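Progress report to the Yoshida Fund
Project: Replacement of seasonal decoration stock in shared residential lounges, Flurnen
Prepared by: Tsutomu Nakajima, project lead
Date: 27 November 2022

1. Status

The project is on schedule. Stock selection is closed, the cleaning protocol is in its second revision, and the storage fit-out at the Flurnen depot is complete except for shelf labeling. Distribution to the lounges has not started and is planned for May.

2. Stock selection

Fresh cut flowers were ruled out in the original proposal on grounds of cost and allergy complaints. The remaining choice was between dried material and artificial stems. Dried material shed during handling and could not be wiped down, so it was dropped. Artificial stems were ordered from two suppliers, Clerkutov and Brillamia, under separate purchase orders so that returns could be handled independently.

The order covers 2000 stems. Of these, 303 were rejected at intake for loose heads or bent wire and have been credited by the supplier. Replacements are due with the next delivery.

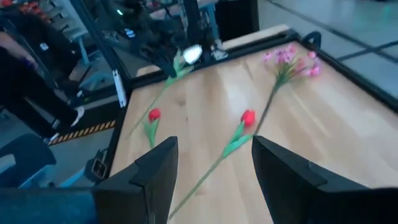 Intake inspection is done by hand. Each stem is checked for head attachment, color match against the reference card, and sharp ends. Stems that pass are bundled in sets of 10 and tagged with the purchase order number. Tagging was not in the original plan. It was added after bundles from the two suppliers were mixed on one shelf and had to be sorted again.

3. Cleaning

Revision 1 of the protocol called for a cold water rinse and air drying. Drying took too long in the depot, and water marks remained on the darker petals. Revision 2 uses a soft brush followed by a damp cloth on the leaves only. A written procedure is attached as Annex B. Staff in the lounges will receive the short version.

4. Storage

The depot now has 70 lidded boxes on fixed racking. Box dimensions were set by the longest stem type, which leaves unused space above the shorter types. This was accepted in order to keep one box size throughout. Relative humidity is logged at the door only. A second logger for the rear wall is requested under section 6.
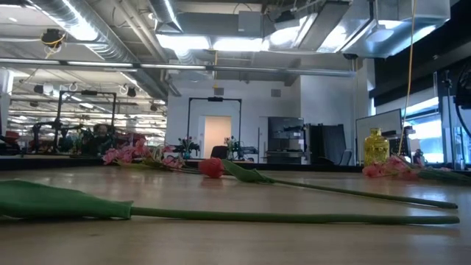
Figure 2. Artificial flowers, including a tulip with a closed red-pink bloom, laid flat on a tabletop.

5. Issues

The supplier color codes do not correspond to each other. Two products sold as "rose" differ visibly under the lounge lighting. A conversion table is in preparation.

The depot lease renewal is still unsigned. The landlord has asked for a revised floor loading statement, and the racking installer has agreed to supply it.

6. Requests

Approval to move the unspent transport allocation into the next period.
Approval to purchase one additional humidity logger.

7. Next period

Receive and inspect replacement stems. Complete shelf labels. Issue the color conversion table. Confirm delivery slots with each lounge.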